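About Flurby

We wash, mend and re-stuff the warm things people love most – quilts, comforters, sleeping bags, padded coats, and the odd very old teddy bear. Shanti Sengar opened the shop in May with one big washer and a sewing table she had to carry up the stairs in pieces. Now we have 14 machines, a proper drying room and a team of five, and we still get excited when somebody walks in with a coat their grandmother wore!

Most of what comes to us has a small problem. A seam has let go, the filling has slid down to the hem, or a zipper has given up. We open the lining, fix what needs fixing and close it again by hand, using thread that matches as closely as we can get it (there are 300 spools on the back wall, and yes, we know most of them by heart).

Quilted pieces are our favorite work. The stitched channels keep the padding where it belongs, so we check every line of stitching before anything goes near water. 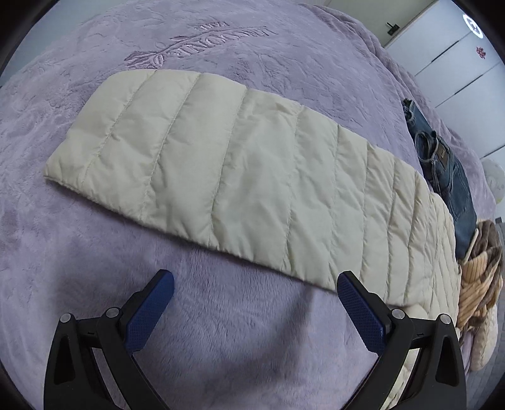

Where to find us

Our main shop is on MacLeish Street, two doors up from the bakery, and you can also drop things off at the Zurivholm counter on Saturdays. Plain washing is usually ready the next day. Repairs take longer, and we'll call you before we start anything that costs more than we quoted.

Classes

Shanti teaches mending on the second floor – 17 seats, all levels, tea included. The next one is Fri 14 August. Bring something torn!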